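Savanari Shared Workcell Rules – Progress Report to the Curkley Fund
Reporting period ending December
Prepared by Genalyn Lumbao

Work under the grant is on schedule. The draft rules for two-arm tabletop cells went to all partner labs in the first month of the period, and 68 comments came back. Most concerned start-up checks and who may clear a fault. Vusumuzi Pretorius has answered each one in the comment log, and version 2 is now in use at the Selon and Nieminen sites.

Operators logged 2,166 sessions under the new rules. In 390 of them the pre-start checklist was incomplete, usually the line on cable condition. We have moved that line to the top of the form and will compare the numbers next period.

Two items are behind. The stop-button test procedure still needs sign-off from Nieminen, and the training slides have not been updated to match version 2.
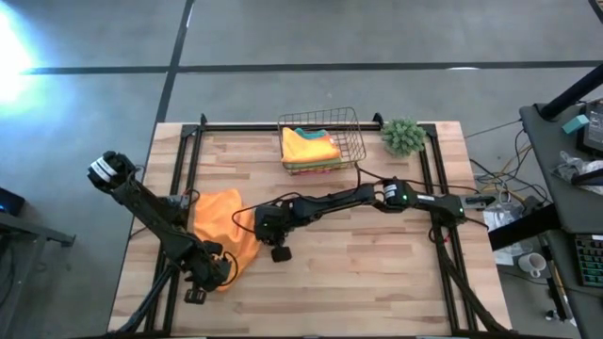
Housekeeping is the section that changed most. Version 1 only said to keep the work area clear, and sites read that in different ways. Version 2 deals separately with materials on the table and with the floor next to it. Cloths waiting in a basket at the back edge are fine, but a cloth lying against an arm's lower link, like the orange one, has to be moved before power-on. Cables on the floor and mugs set down among them now come under the floor check – same form, second page.

We request release of the remaining $2,000 for printed checklists and site visits.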